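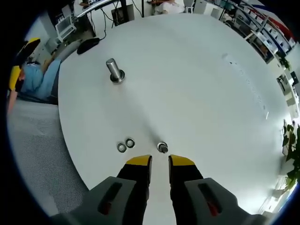 Ticket 2315 - Plilix hand gripper kit, width reading drifts
Status: open, waiting on Prakby support
Product: Plilix handheld, two-finger, yellow tips. Firmware 1232

Problem: jaw width wanders after a while. Close on a washer, log says 4 mm more than it should. Bolt same thing. Longer pin is fine, no idea why.

Tried so far
- re-zero from the menu, held til next power cycle then gone
- new finger tips from the spares bag, no change
- swapped cable, no change
- rolled back firmware, worse. went forward again

Log attached, 900 lines, drift starts near the end. Ki viewer wont open it, had to use a text editor.

Update, 3:40 pm
Second unit from the Plenduvthorpe order, same settings, same table, bare tabletop. No drift yet.

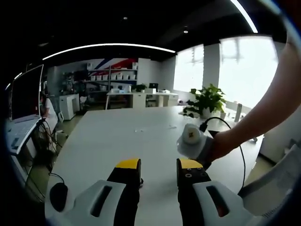

So leaning toward the encoder on unit one and not the software. Can you confirm before we open the housing? Dont want to void the warranty over it. Also the manual says re-zero "with fingers fully closed" but the quick start card says open. Which one is it?

Need a replacement or a fix by end of May, after that the kit goes back for refund.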